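4.2 What changed for the staff

The most welcome finding from the Clulbridge depot concerns the part of the job that people had told us, in the first interviews, they liked least. Before the two mobile arms arrived, every returned kitchen appliance was met at the bay by a pair of workers, who wheeled it to a bench, opened it, cleared out whatever the last household had left inside, and wrote up its state on a paper card. The lifting and the writing took up most of a shift. The part that needed a trained eye — deciding whether a worn seal or a scratched door was worth putting right — was squeezed in between.

Under the new arrangement the arms move the appliances and log the serial plates, and staff begin at the point where a decision is needed. Over the study period the system handled some 3,000 returns at Clulbridge, of which 2,908 passed through without a person having to step in and move the item by hand. We were delighted by how quickly this became ordinary. By October the people on the late shift were talking about the arms much as they talked about the pallet trucks, mostly to complain about where they had been parked.

The gain in time was real, but where it went is more interesting. At Pedumside, the smaller of the two sites, the manager had planned to use it for a higher daily target. The staff asked instead for a repair bench of their own, and got it after a trial. Workers who had spent years carrying fridges are now fitting hinges and testing thermostats, and several asked to be put forward for the Tierney electrical certificate. One told us she had started taking her tea break later because she wanted to finish the job in front of her. We heard versions of this from people of very different ages and lengths of service.

There were losses too, and they deserve equal room. Working in pairs had meant talking in pairs, and a few of the older hands missed it badly. New starters used to learn the trade by standing next to somebody at the bay, picking up the knack of hearing a tired compressor or spotting a bent shelf rail. That route has largely gone. Ollilness, the training scheme set up halfway through the study, tries to replace it with 160 short recorded cases, and it is a good scheme, but the staff we spoke to were clear that it is slower to teach judgement from a screen.

4.3 Home visits

Outside the depot the picture is less settled, and in our view more exciting. A further 200 jobs were carried out in customers' homes, where no two kitchens are laid out alike and the worker has to settle how the job should be done before anything moves. Reflective surfaces and cables are the two matters that crews raised most often. Both can be found in Figure 3, where the glossy black door panel of a refrigerator mirrors chair legs and floor tiles, and a power strip with a plug in it sits near the floor. Crews have become very good at reading a room for such things, and they now write the site notes that the planning software depends on. Packing is another matter they want recorded, down to details such as the bubble wrap behind the slightly open door. It is skilled work that did not exist as a task before, and we would like to see it named and paid as such.

Figure 3. Refrigerator and surrounding floor area.
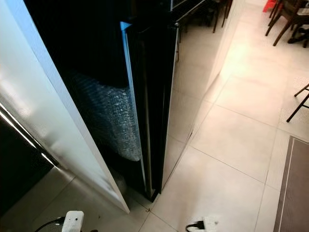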